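Writing Humor, Unit 4: The Fake Study
Notes by Chak-lun Tam, 5 June 2018

This unit covers the mock news story built on a made-up piece of research. You already know the form from satire sites. A headline reports a finding, a lead paragraph repeats it in a straight voice, and the rest of the piece follows the finding further than any sane reporter would.

Start with the finding. It should be something readers half believe already. "Study: People Who Say They Are Five Minutes Away Are Still in the Shower" works because everyone has waited for that person. "Study: Moon Is a Duck" leaves you with nowhere to go in the second paragraph.

Next, the numbers. Pick one and keep it plain. A sample of 850 adults sounds like a real survey. A sample of nine billion is a different kind of joke, and you can only use it once.
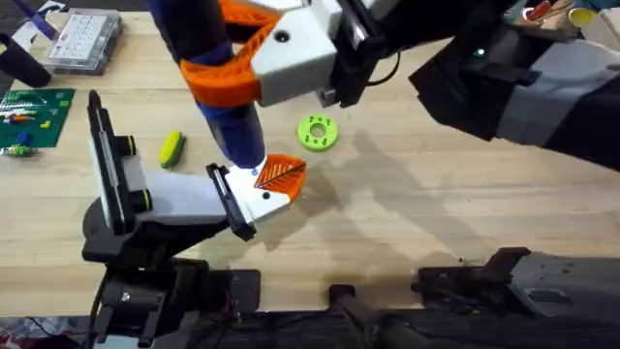
The quote usually comes third. Give your researcher a dull title and let him or her speak in full, careful sentences. The funniest quotes in last term's drafts came from people who seemed slightly tired of their own results. Avoid silly names. A Dr. Šindelář at the University of Mudby is enough, and Professor Bonkers tells the reader to laugh before you have earned it.

Place names follow the same rule. Ukutville is fine as a town. Use it in the dateline and leave it alone after that.

Length: most of these run too long. The printed pieces in your packet average 14 sentences. If your draft has 21, look for the paragraph where you explain the joke — it is often the second to last — and take it out. 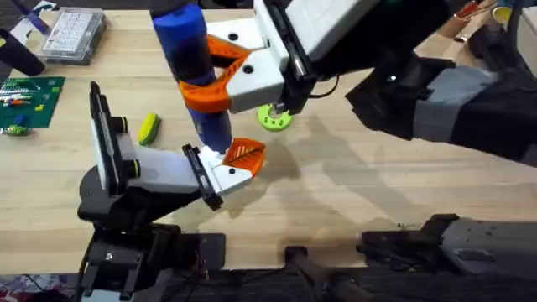 Can the target be a real person?

For this assignment, keep to types and habits: the late friend, the office manager, the man who reads every sign aloud at the zoo. We get to public figures in the December unit, after the reading on parody and libel.

Sample lead for discussion:

UKUTVILLE — Makers of the sleep aid Fetoveo announced Tuesday-style results on a slow news day, confirming that patients who took the pill slept as well as patients who were told about the pill at length.

What is wrong with it? "Tuesday-style" is a second joke standing in front of the first. Cut it, cut "on a slow news day," and read it again.

For next class: bring 2 headlines and one full draft, double spaced. Read the draft out loud before you hand it in. Mark any spot where you changed your voice to help a line along, and rewrite that line.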